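# Keeping an old laptop happy on the workbench

*Updated 2018-06-13* 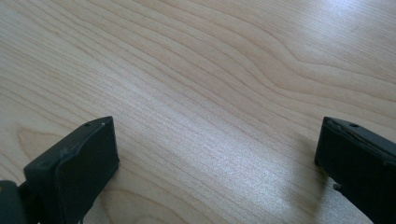 *Pale wood grain, with a nice big arch in it.*

I love having a computer in the workshop! Plans, cut lists, music, the odd video when I've forgotten how to sharpen something. Mine is a hand-me-down from Savita Sengar, and it has put up with 7 years of sawdust so far. A few habits that keep it going:

- **Give it air.** Stand it on two strips of scrap with a gap between them. Mine are 70 mm apart, which clears the vent underneath.
- **Cover the keyboard.** A cheap silicone skin is great, and you can rinse it under the tap (dry it well before it goes back on).
- **Shut it down before you sand.** Sleep mode isn't enough, as the fan can wake up in the middle of the dustiest job of the day.
- **Brush the vents.** Use a soft paintbrush with the power off. If you use canned air, go for short bursts and keep the can upright.
- **Save your plans offline.** The Wi-Fi in my shed is hopeless, so I keep PDFs in one folder on the desktop and copy the whole lot to a USB stick every October.
- **Turn off programs that start by themselves.** On Windows 10, press Ctrl+Shift+Esc, open the Startup tab and disable what you don't need. Mine boots so much faster now!

Esben Vídalín wrote in from Grondby to say he runs his power cable along the wall with plastic clips, well clear of the saw. Good idea, and I've done the same. Leave a little slack at the plug end so you can still turn the laptop around.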